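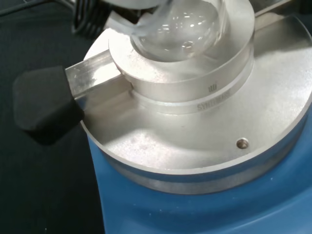 My mother-in-law asked me over the holidays when she could finally buy a robot to do the dishes, and I gave her such a long and wandering answer that she got up and did them herself. I've been meaning to write the answer down properly ever since, so pour yourself some coffee, this may take a while.

Posted February 5, 2025 in: Machines & Chores, Thinking Out Loud
Print this post | E-mail to a friend

The dishes question is a good one, and I don't think it's silly at all. We've had dishwashers forever, of course, but a dishwasher only does the middle part of the job. Somebody still has to scrape the plates, fit the big bowl in beside the little ones, and put everything away after. Those are the parts she wants to hand off (me too!), and they all come down to picking things up and setting them down again without breaking anything. It sounds like the easy part. A four-year-old can do most of it, with a few losses.

I worked for years in the shop at Bistden, where we had a big caged arm that moved castings from a bin to a fixture, 400 of them on a good shift. It was a marvel as long as every casting sat exactly where the last one did. Move the fixture the width of your thumb and you'd hear the alarm clear out in the parking lot. Nobody would have dreamed of asking that arm to hold a wine glass.

So when people tell me the machines are ready for the kitchen, I like to ask about glass. Glass is slippery, it's see-through, which is hard on cameras, and it gives you almost no warning before it cracks. A round flask sitting down in a metal collar is a nice little test, I think, because there's only the neck and the upper part to get hold of, and you want to come in from both sides without bumping the ring or the knobs next to it. You or I would do it while talking on the phone.
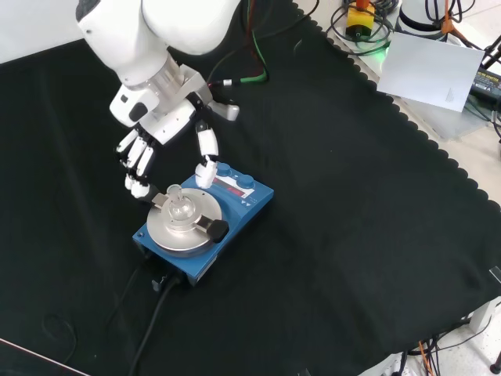 Patricio Ortuño, my old shift lead, takes the gloomier side in all this. We had a long talk about it in December, mostly over a plate of his wife's cookies, and his view is that fingers are a distraction. Give the machine two flat jaws and a suction cup, he says, and fix the room to suit it. He did just that at Galosden with a packing line and it has run nicely for 22 months. I can't argue with the line. But I'm not going to fix my kitchen to suit a robot, and neither is my mother-in-law, who has kept her measuring cups in the same crowded drawer since before I met her.

My own feeling is that hands are worth the trouble. The knobs on a hotplate were made for fingers, and so were jar lids and light switches and the awful little clip on the bread bag. A hand with three fingers and a thumb seems like plenty to me – I rarely use my pinky for anything but balance.

Where I do agree with Patricio is on patience. Doing a chore once is a nice afternoon. Doing it 1,000 times, with different glasses and a dish towel in the way, is what I'd want to see before I let anything near the good plates. If it dropped one in 100 we'd be eating off paper by spring.

For the shop I'm more hopeful. Loading and unloading, fetching, wiping down a bench at the end of the day, I can picture all of that fairly soon, with a person close by and a stop button where you can reach it. For the house, I told her to wait, and to keep the dishwasher she has. She wants me to come fix the bottom rack on it now, so that's my weekend.

Filed under: Machines & Chores
Print this post | E-mail to a friend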